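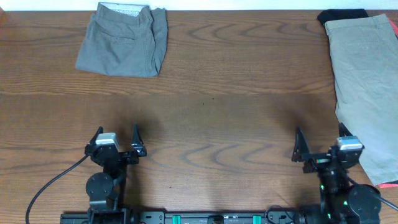 Häufige Fragen zum Skibus und zur Anreise nach Pluvach

Stand: vor der Saison. Wer etwas vermisst, schreibt bitte an das Reisebüro, und zwar gern, bevor der Bus abgefahren ist.

Wann fährt der Bus ab, und meinen Sie das ernst?

Um 4.30 Uhr, ab dem Parkplatz hinter dem alten Güterbahnhof. Ja, das meinen wir ernst. Wir haben es einmal mit 6 Uhr versucht und den Vormittag damit verbracht, die Landschaft vor dem Tunnel sehr gründlich kennenzulernen. Die Türen öffnen um 4.10 Uhr. Wer um 4.29 Uhr noch seine Skischuhe im Kofferraum sucht, darf das tun, aber zügig.

Wie lange dauert die Fahrt?

Bei freier Strecke 7 Stunden, zwei Pausen eingerechnet. Bei Schneefall länger. Zum Ferienbeginn ebenfalls länger, auch ohne Schneefall. Die Ankunftszeit in Ihren Reiseunterlagen ist eine Planzeit, und wir bitten Sie, weder Tischreservierungen noch Verlobungen darauf aufzubauen.

Wo steigen wir aus?

Der Bus hält zweimal: unten im Dorf an der Talstation und oben in Tamiru, dem Ortsteil mit den meisten Ferienwohnungen. Die Straße nach Tamiru ist bei starkem Neuschnee zeitweise nur mit Ketten befahrbar. In diesem Fall endet die Fahrt im Dorf, und das letzte Stück übernimmt der Pendelbus der Gemeinde. Der nimmt auch Gepäck mit, allerdings keine Möbel. Wir mussten das aufnehmen.

Ich wohne im Hotel Nerton. Welche Haltestelle ist meine?

Die Talstation. Das Nerton liegt gegenüber, Sie ziehen Ihren Koffer über die Straße und sind da. Gäste, die in Tamiru aussteigen, weil es auf der Karte näher aussah, haben die Höhenlinien übersehen.

Wie viel Gepäck darf ich mitnehmen?

Ein Gepäckstück bis 30 Kilo, ein Paar Ski oder ein Snowboard, ein Paar Schuhe in einer Tasche und Handgepäck, das auf oder unter Ihren Sitz passt. Auf dem Sitz neben Ihnen sitzt in der Regel jemand. Ein zweites Paar Ski kostet 9 Euro je Strecke und muss bei der Buchung angemeldet werden. Schlitten gehen immer, sofern sie zusammenklappbar sind oder sich wenigstens so benehmen.

Müssen die Ski verpackt sein?

Ja, in einem Skisack oder notfalls mit zwei Klettbändern und einem Überzug über den Kanten. Die Kanten Ihrer frisch geschliffenen Ski sind sonst das Erste, was der Koffer Ihres Sitznachbarn kennenlernt. Bitte schreiben Sie Ihren Namen auf den Sack. Schwarze Skisäcke gibt es viele, und die Diskussion an der Talstation, wessen schwarzer Skisack schwärzer ist, hat noch niemandem Freude gemacht.

Was ziehe ich im Bus an?

Etwas Bequemes. Der Bus ist geheizt, und Skihosen werden nach der ersten Stunde zu einer persönlichen Sauna. Feste Schuhe brauchen Sie trotzdem, denn die zweite Pause liegt bereits auf der Passhöhe, und der Weg zur Toilette ist dort nicht immer geräumt. Skischuhe im Bus sind nicht gestattet.

Kann ich meine Ausrüstung vor Ort leihen?

Das können Sie. Der Verleih Niteo hat sein Geschäft an der Talstation und öffnet um 8 Uhr. Mit einer Busbuchung erhalten Sie dort einen Code zur Vorbestellung, den Sie bitte vor der Abreise einlösen. In der Ferienzeit sind gängige Schuhgrößen mittags vergeben, und was übrig bleibt, passt entweder Kindern oder Riesen. Geben Sie bei der Vorbestellung Ihr wahres Gewicht an. Die Bindung wird danach eingestellt, und sie liest keine Komplimente.

Ist der Skipass im Fahrpreis enthalten?

Nein. Sie können ihn bei uns dazubuchen, dann verteilen wir die Karten im Bus nach der letzten Pause. Bitte halten Sie für Kinder und Jugendliche einen Ausweis bereit. Die Liftkasse prüft das Alter tatsächlich und lässt sich von einem tief ins Gesicht gezogenen Helm nicht täuschen.

Wann ist in Pluvach am meisten los?

Zwischen Weihnachten und Neujahr sowie in den Februarferien. Wer flexibel ist, fährt im Januar nach der ersten vollen Woche oder im März. Im Januar ist es leerer und kälter, im März sonniger und ab mittags im unteren Teil eher Wasserski. Die Ferientermine unterscheiden sich je nach Bundesland, dazu kommen die der Nachbarländer. Ein Blick in den Kalender vor der Buchung lohnt sich, ein Blick danach führt nur zu E-Mails an uns.

Gibt es Schnee?

Das ist die häufigste Frage, und wir beantworten sie jedes Jahr mit derselben Zuversicht und ohne Garantie. Die obere Hälfte des Gebiets ist in den vergangenen Wintern durchgehend geöffnet gewesen. Die Talabfahrt wird beschneit, sobald es kalt genug ist. Wenn nicht, fahren Sie mit der Gondel hinunter, was den Knien ohnehin lieber ist.

Ab welchem Alter dürfen Kinder mitfahren?

Ein Mindestalter haben wir nicht. Kindersitze bringen Sie bitte selbst mit und geben sie bei der Buchung an, damit wir Ihnen Plätze mit passenden Gurten zuteilen. Allein reisende Jugendliche nehmen wir ab 16 Jahren mit, mit schriftlicher Einverständniserklärung der Eltern. Eine Sprachnachricht gilt nicht als schriftlich.

Dürfen Hunde mit?

Kleine Hunde in einer geschlossenen Transportbox, nach Anmeldung. Große Hunde leider nicht. Wir haben das lange diskutiert - die großen Hunde waren nicht eingeladen, hätten sich aber vermutlich besser betragen als wir.

Darf man im Bus essen?

Ja, solange Ihr Essen seine Anwesenheit nicht bis Reihe zwölf bekannt gibt. Belegte Brote sind willkommen, Käsefondue ist es nicht. Kaffee und Wasser verkauft der Fahrer in den Pausen, nur gegen Bargeld und nur, wenn er selbst schon einen hatte.

Ich kann meine Reise nicht antreten. Was nun?

Bis 30 Tage vor Abfahrt stornieren Sie kostenlos. Danach behalten wir die Hälfte des Fahrpreises ein, ab 7 Tagen vor Abfahrt den vollen Betrag. Eine Ersatzperson können Sie jederzeit benennen, auch am Vorabend, dafür genügt eine Nachricht mit dem neuen Namen. Schneemangel ist kein Stornogrund, zu viel Schnee auch nicht. Unterkunft und Skipass haben eigene Bedingungen, sie stehen in Ihrer Buchungsbestätigung im unteren Teil, bis zu dem man selten liest.

Was passiert, wenn der Bus ausfällt?

Wird der Pass gesperrt oder die Fahrt von uns abgesagt, bekommen Sie eine SMS an die hinterlegte Nummer. Sie haben dann die Wahl zwischen einer Umbuchung und der Erstattung des Fahrpreises. Prüfen Sie bitte, ob die Nummer stimmt. Wir haben im letzten Winter mehrfach mit einer sehr freundlichen Dame telefoniert, die noch nie auf Skiern stand.

Ich habe etwas im Bus liegen lassen.

Fundsachen sammelt Finn Brandes im Büro und bewahrt sie bis August auf. Beschreiben Sie den Gegenstand so genau wie möglich. »Ein Handschuh, schwarz, links« ist ein Anfang, trifft aber auf den größeren Teil der Kiste zu. Zum Versand berechnen wir das Porto.

Nehmen Sie auch Gruppen mit?

Gern. Für Vereine und Schulklassen reservieren wir zusammenhängende Plätze, auf Wunsch auch einen ganzen Bus. Die Anzahlung dafür beträgt 500 Euro und wird mit dem Gesamtpreis verrechnet. Ansprechpartnerin ist Carola Haberkorn. Schicken Sie ihr bitte eine Teilnehmerliste und nicht die Weiterleitung eines Gruppenchats, aus dem sich die Teilnehmer mit etwas Geduld erschließen ließen.

Wann geht es zurück?

Um 16.15 Uhr ab Tamiru, um 16.40 Uhr ab Talstation. Der Verleih nimmt bis 16 Uhr zurück, planen Sie die letzte Abfahrt also entsprechend. Umkleiden gibt es im Untergeschoss der Talstation, Duschen gegen Münzen ebenfalls. Ihre Mitreisenden wissen beides zu schätzen.

Telefonisch sind wir in der Saison von 9 bis 17 Uhr erreichbar, an Abfahrtstagen zusätzlich ab 3.45 Uhr unter der Notfallnummer auf Ihrem Ticket.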